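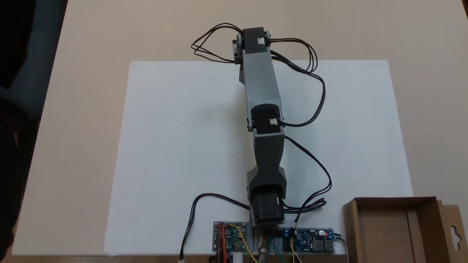 Gray arm with black servo motors, laid out on a white board.

Kerent Tool Library: Frequently Asked Questions
Last updated 28 December 2019

Who can join?
Anyone aged 18 or over who lives in Kerent, Troltar or Castillo. Bring a photo ID and something with your address on it, such as a utility bill or a lease. If you live elsewhere but work in one of the three towns, a recent pay stub is fine.

How much does it cost?
Membership is $79 a year and covers everyone in the household over 18. There is no charge per loan, apart from the items marked with a red tag in the catalog. Those need a $300 deposit, which we return when the item comes back clean and complete.

What can I borrow?
Hand tools, power tools, ladders, garden equipment, sewing machines and a few kitchen items like canners and dehydrators. There are 959 items in the catalog. We do not lend chainsaws, nail guns or anything that runs on propane.

How long can I keep things?
Seven days. You can renew once online if no one has a hold on the item. Sewing machines go out for three weeks and can't be renewed.

What happens if I'm late?
The fee is $2 per item per day, up to the replacement cost. You can't check out anything else until the fee is paid.

I broke something. Now what?
Tell us when you return it. Normal wear is our problem. If a tool was dropped, left in the rain or used for the wrong job, we will ask you to pay for the repair. Please don't try to fix it yourself.

Do you supply blades, sandpaper and drill bits?
Drill bits and saw blades come with the tool. Sandpaper, string trimmer line and glue sticks do not. We sell sandpaper at the desk, cash only.

Can I reserve a tool?
Yes, up to two weeks ahead, through your account. Holds are kept until closing time on the pickup day. The tile saw and the carpet cleaner book up early in spring.

Do you take donations?
Yes, if the item works and has its cord or battery. Call before bringing anything that weighs more than you can carry. We have enough hammers.

Where do I park?
Use the Restov Street lot behind the building. The loading space by the side door is limited to 15 minutes. The vans we can load at that door have a 3000 pound limit, posted on the ramp.

Are you open over the holidays?
We close at noon on December 31 and are closed New Year's Day. Nothing is due on a day we're closed; it moves to the next open day.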